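Play kitchen sets go out in July

The play kitchen project is nearly done. Takham Toy Library will have 32 sets ready for its branches in July, and each one packs into a single tote.

Most of the work this month went into sorting the small pieces. Vestergaard sent over 686 donated items, and 212 of them were too worn to keep. The rest were matched by type – utensils with cups, food shapes with food shapes – and the heavier blocks were set aside to be strapped in pairs so they don't slide in the tote.

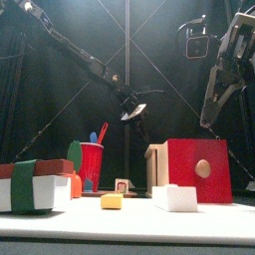 Red cup with utensils, next to a red and white block stack held by a green strap.

Cups stay with their utensils when a set is checked out. Please return them the same way. A missing spatula can be replaced from the spares bin at the Narus branch, which is open until 6 p.m.

The wooden panels are a separate job. Fasent cut 70 of them from light plywood, with rounded corners and a narrow slot. Pencil marks still need to be erased and the edges need a light sanding before the panels go out. Bring your own sanding block if you have one – we are short.

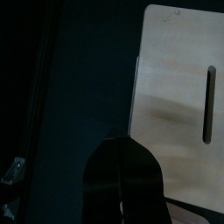
One of the plywood panels, with a faint pencil mark still near the top edge.

Branches that want extra panels should put in a request before the end of June.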